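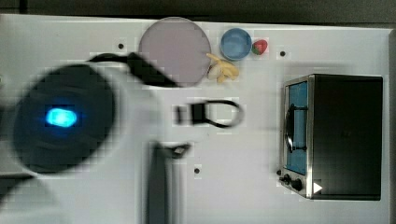

흰 테이블 위에 놓인 소형 토스터 오븐

소형 주방가전 연장보증, 돈값을 하나: 자주 묻는 질문

글 에이를리스 그로노 | 7월

계산대에서 "보증 연장하시겠어요?"라는 말을 듣고 얼떨결에 고개를 끄덕였다는 독자 편지가 계속 온다. 판매점의 설명은 이미 들으셨을 테니 되풀이하지 않겠다.

연장보증은 제조사 보증과 무엇이 다른가요?
제조사 보증은 제품값에 들어 있다. 연장보증은 따로 돈을 내고 맺는 별개의 계약이고, 상대방이 제조사가 아닌 경우가 많다. 클라이멜 매장에서 파는 상품만 해도 약관 첫 장을 넘겨야 스카임이라는 회사 이름이 나온다. 고장이 났을 때 전화를 받는 쪽도 그 회사다.

실제로 보상을 받는 사람이 얼마나 되나요?
지난번 독자 설문에 연장보증 가입자 2,163명이 답했다. 이 가운데 한 번이라도 청구해 본 사람이 490명이었다. 청구가 거절됐다고 답한 사람은 60명인데, 나머지가 모두 만족했다는 뜻으로 읽으면 곤란하다. 중간에 포기한 사람도 그 나머지에 들어 있다. 스스로 답을 보내온 독자들의 숫자라 전체 소비자에게 그대로 들어맞지도 않을 것이다.

69파운드면 비싼 편인가요?
제품값을 먼저 봐야 한다. 대형 냉장고라면 고민해 볼 여지가 있다. 토스터나 전기 주전자, 작은 오븐이라면 그 돈에 조금 보태 새것을 살 수 있는 경우가 흔하다. 매장에서는 한 달치로 쪼갠 금액만 말해 주기도 하는데, 반드시 총액을 물어보시라.

"모든 고장 보장"이라고 적혀 있던데요.
광고지에는 그렇게 적혀 있다. 약관의 제외 항목을 보면 외관 손상, 소모품, "부적절한 사용"이 줄줄이 나온다. 마지막 표현이 특히 미덥지 않다. 오븐 안쪽에 눌어붙은 기름때도 부적절한 사용인가? 켄다드 쪽에 물었더니 "사안별로 판단한다"는 답이 왔다. 판단은 물론 그쪽이 한다.

고장 나면 새 제품으로 바꿔 주나요?
바꿔 줄 수도 있고 상품권으로 줄 수도 있다. 감가를 적용해 구입가보다 적게 주는 계약도 있다. 프론데일에 사는 독자 이니르 필립스 씨는 같은 매장에서만 쓸 수 있는 상품권을 받았는데, 정작 그 매장에는 같은 모델이 없었다고 한다.

이미 가입했는데 취소할 수 있나요?
철회 기간이 남았는지부터 확인하시라. 기간이 지났어도 남은 달만큼 돌려주는 계약이 있으니 해지 조항을 찾아볼 만하다. 전화로만 해지를 받는 업체라면 통화한 시각과 상담원 이름을 적어 두고, 확인 메일을 요청하는 편이 좋다.

자동 갱신은 어떻게 막나요?
카드 명세서를 보시라. 제품은 벌써 버렸는데 보증료는 계속 나가는 사례가 드물지 않다. 갱신 안내문이 홍보 메일과 똑같은 모양으로 온다는 불만도 여러 번 받았다.

그래도 가입하는 게 나은 사람이 있나요?
있기는 하다. 갑작스러운 지출을 감당하기 어렵고, 그 물건 없이는 하루도 지내기 힘든 경우다. 다만 보증료만큼 따로 모아 두는 방법과 먼저 비교해 보셨으면 한다. 매장 직원이 이 비교를 먼저 꺼냈다는 이야기는 아직 들어 보지 못했다.

관련 글
영수증을 잃어버렸을 때 교환받는 법
리퍼 제품, 어디까지 믿을 수 있나
"에너지 절약형" 표시 뜯어보기 (에이를리스 러독)
수리비 견적서에서 빼도 되는 항목들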